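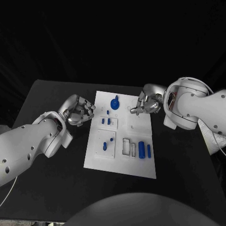

Photo: Jenő Borbély / Medve

Plum dumplings, potato dough: how little flour can you get away with?

Dorkitz Kitchen Forum > Dumplings, Noodles and Pasta

plumcrazy_deb
Posts: 162
OK so it's plum season and I am completely hooked! I made potato dough dumplings with whole plums inside, rolled in buttered breadcrumbs and cinnamon sugar, and we ate them for dinner. Just them. Nothing else. My husband asked if that was allowed and I said yes.

The taste was great but the dough was heavier than I remember from my aunt's kitchen. I used 462 grams of cooked potato (that's what was left after peeling), one egg, a pinch of salt, a spoonful of soft butter and flour until it stopped sticking. That last part is my trouble, I think. It never really stopped sticking, so I kept adding. How little flour can I use before they come apart in the pot?

noodle_ray
Hi Deb! Less than you think. Boil the potatoes in their skins, peel them while they're hot, rice them onto a tray and then walk away. Let them cool all the way. If you add flour to hot potato it drinks it right up and you end up with school paste.

I go with one part flour to four parts potato by weight and the dough is still a bit tacky when I shape it. Flour your hands, not the dough.

Marge in the valley
I'm going to disagree with Ray on the boiling. Bake them! I've been making these every fall since 2000 and I switched to baked potatoes years ago. Prick them, bake on the rack until they're soft, split them open so the steam gets out, then rice. The potato is so much drier and you can get down to hardly any flour at all. Yes it takes longer. Put a chicken in at the same time and you've got tomorrow's lunch.

noodle_ray
Marge, I've tried it and I get leathery bits from under the skin that won't go through the ricer. Plus my kitchen is hot enough in plum season. Boiled in the skins is plenty dry if you let them steam off.

Marge in the valley
Leathery bits are the cook's snack, Ray. Salt and butter.
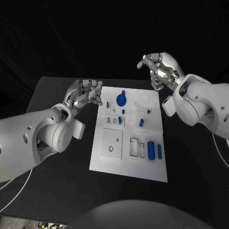 tinpot
Rolling is where I'd look, Deb, even more than the potato. If the dough is thick on one side of the plum and thin on the other, the thick side stays gluey and the thin side splits, and then you blame the flour! I roll mine out to the thickness of my little finger and cut squares big enough to wrap the plum with a small overlap. It helps to have a pale thing on a dark thing, like that white board lying flat on the dark gray tabletop, where the edge jumps right out at you. I have a dark counter and I roll straight on it, and I can see the corners of the dough and any spot where it's gone thin and the counter is starting to show through. On my old cream-colored counter I was guessing half the time. Pinch the corners together at the top, then roll the whole thing between your palms until the seams disappear.

plumcrazy_deb
Oh I love this. My counter is speckled beige, so no help there, but I have a dark slate pastry slab that was a wedding gift and has mostly held cheese. Out it comes!

Next question, what do you put where the pit was? I left the pits in because my aunt did.

gombocfan
Sugar cube! Rub it with cinnamon first. It melts into a syrup in there and when you cut the dumpling open it runs out all over the crumbs. Use the small dark oval plums if you can get them, the kind that come away from the pit cleanly. The big round juicy ones leak and then the dough goes soggy from the inside.

Marge in the valley
I do a bit of marzipan some years. Also very good, also too much, I had to lie down.

noodle_ray
No sugar cube for me. If the plums are ripe they don't need it, and the outside is sweet already. I'd save the sugar for the underripe ones.

gombocfan
Ray I respect you but no.
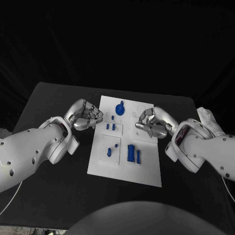 White board with blue pieces, an arm on either side. Photo: Jenő Borbély

plumcrazy_deb
Update!! Made them again last night. Boiled in the skins (sorry Marge, I had no chicken), cooled on a tray for an hour, and I used a bit over a quarter of the potato weight in flour. Rolled on the slate. Half had sugar cubes and half had nothing. Every single one held together and they were SO much lighter. The sugar cube ones won at our table, three to one, and the one was my son who doesn't like cinnamon.

I did have one stick to the bottom of the pot but I nudged it with a wooden spoon and up it came.

tinpot
Hooray! Keep the water at a lazy simmer and give the pot a shake right after they go in, that usually stops the sticking. Once they float I leave them another three or four minutes.

allness_anna
Jumping in from the Allness side of the board. Has anyone frozen these? I have a whole crate of plums from my neighbor and a free afternoon.

Marge in the valley
Yes, raw, on a floured tray until they're hard, then into a bag. Cook from frozen, simmering, and give them extra time. Don't thaw them first or you'll be scraping them off the tray. I still have a few left by March if I hide them behind the peas.

noodle_ray
Agree with Marge, for once. I'd skip the sugar cube in the ones for the freezer though. Mine wept.

gombocfan
Mine never have! Are you using the loose-pit plums? I buy mine at the Prisard farm stand when they have them, usually into October.

noodle_ray
Supermarket plums, so that could be it. I'll try a few with your cube and a few without and report back.

allness_anna
Great, thank you all. Potatoes are on. Boiled, in the skins, and I'll bake two on the side for Marge.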